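Whitcombe Museum Wax, 700 ml

A clear microcrystalline wax for bronze, brass, iron and polished stone. Conservators and private collectors use it to protect patinated surfaces from fingerprints, dust and moisture. It dries hard, does not yellow, and can be removed later with white spirit.

Apply a thin coat with a soft cloth or a hog-hair brush. Leave it for 40 minutes, then buff lightly. Outdoor bronzes need 2 coats, with a second treatment every June. One can covers nearly 4 square yards.

Do not use on gilding, lacquer or flaking paint. If the piece has inlay, test a small area of the base first. Aldo Pellegrini at our Wetport workshop can advise on mixed-metal objects.
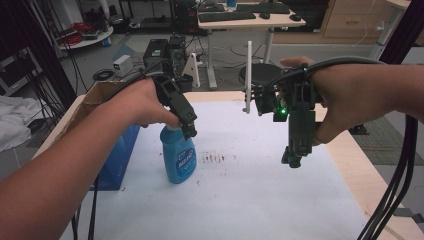
The wax ships from Forndale in a screw-top can. Keep the lid tight and store it away from heat. If it stiffens in cold weather, stand the can in warm water until it softens.

Also in this range: Nerketum brush set, cotton buffing cloths.

Trade orders: ask for Wanting Cui.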